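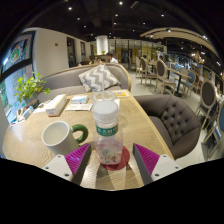 Coasters, Cups and a Good Gray Sofa

Shared 76 times · 6 comments

The sitting room at Plokgate is where everybody ends up, whatever the plan was when they came through the door. We have a perfectly good dining room, and Ottar Åberg spent most of one June painting it, but people carry their drinks straight past it and settle down by the window. I gave up steering them years ago! So this gallery page, which was supposed to cover the entire downstairs, has turned into a page about one table and the seats that go with it. I hope you'll forgive me for lingering. It's the room I know best, and I find I have something to say about nearly every object in it.

The table
Light wood, with a grain you can really see when the afternoon sun comes in. Wagner Damasceno found it for us through a little shop called Crichton, and he and Niall Menzies carried it up the front steps with a good deal of discussion on each one. I wipe it down with a soft cloth and leave it at that. Isla keeps telling me to oil it, and I expect she's right, and I expect I'll get to it after the summer.

The dark red coaster
Round, plain and only slightly wider than the water bottle standing on it. We started out with a whole set, and the others have wandered off to bedrooms and desks and, in one case, the garden. I'm fond of that deep red against the pale wood – it warms up all the gray behind it. The bottle with the green band and the white cap gets picked up and put down all day long, so the coaster earns its keep.

The mug with the green handle
White ceramic, with a dark green loop of a handle that fits two of my fingers comfortably and three if I squeeze. Lâm Sầm brought it over as a thank-you after staying with us, wrapped in a sweater for the trip. It's my tea mug in the morning and everybody else's coffee mug after that, and I've stopped trying to make a rule about it.

The cup with the domed lid
Clear plastic, with a thin white straw. There is almost always one of these on the table, and somebody always means to take it to the kitchen on their way past. The domed lid makes me think of the fancy iced drinks we used to share on vacation, two straws and a great deal of negotiating over the last inch.

Tissues and odds and ends
The white tissue box lives at the left, within reach of the sofa, and we get through a shocking number in hay fever season. Then you have the things that drift in and stay: a small white and blue box, a white paper card, a yellow card farther back with a white square in the middle. I do a clear-out every so often, one armful at a time, and the table looks very bare and proper until supper.

The sofa
Curved and gray, with a pale wooden frame along the top, and I think the curve is what makes people stay. You end up turned a little toward each other, so the talk keeps going. The pillow with the gray and white zigzags was my choice, and Niall says it makes him dizzy if he looks at it before breakfast – he leans on it all the same.

The armchair
Gray as well, with a deep button-tufted back and a nice rounded arm. Crumbs love those buttons, so I go over them with the small brush from the vacuum. Whoever gets there first has it for the evening, and Isla Moncrieff is usually first.

The plant
A bright, leafy thing, spilling right over its pot beside the table. It spent its first winter with us in the hallway and sulked terribly. I moved it in here, turned it a little every time I watered it, and it has been growing toward the company ever since.

6 comments · Share this page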